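About us

Allis Road Survey, Tornville

Allis inspects the surface, markings and verges of rural two-lane roads for highway authorities and private estates.

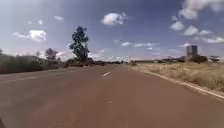 Until December 2017 each inspection was done by two people in a van, one driving and one writing. Survey vehicles now record the road and Keria, our in-house software, grades centre and edge lines in 100 m sections. Faded markings are flagged for review.

No posts were removed. The 12 former note-takers are now reviewers, working from the Teixeira building. Each checks up to 149 flagged sections a shift and may overrule any grade. Drivers still work outdoors, on shorter shifts, and no longer stop on the verge to measure.

We employ 22 staff. New reviewers spend their first month out with a driver.

Page revised August 2019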